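October 4, 2020

The camera randomization runs for the Stallon grasping policy are done. Short version: the depth head was the problem, and the fix was in the sampling – the network itself is unchanged.

The old sampler jittered camera position by a few centimeters and left orientation almost alone. The policy did fine near the nominal pose and fell apart once the camera rolled. I rewrote it to draw position and roll jointly, then retrained on 1,368 episodes with 2 seeds. Evaluation used 200 held-out camera poses per seed.

Failures on rolled views dropped by over half. Median grasp error is now 18 mm, still too high for small targets. Deepika Shetty thinks the remaining error comes from the target covering so few pixels at long range, and the per-distance plots agree with her. 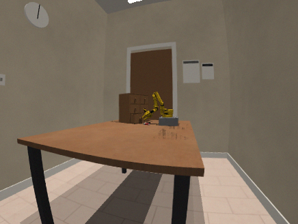 *Simulated view with camera roll: arm at the far end of the table, small target below the gripper.*

Next is a crop-and-resample stage before the encoder. I also want to rerun the baseline with the new sampler's seeds, as the old logs don't record roll at all.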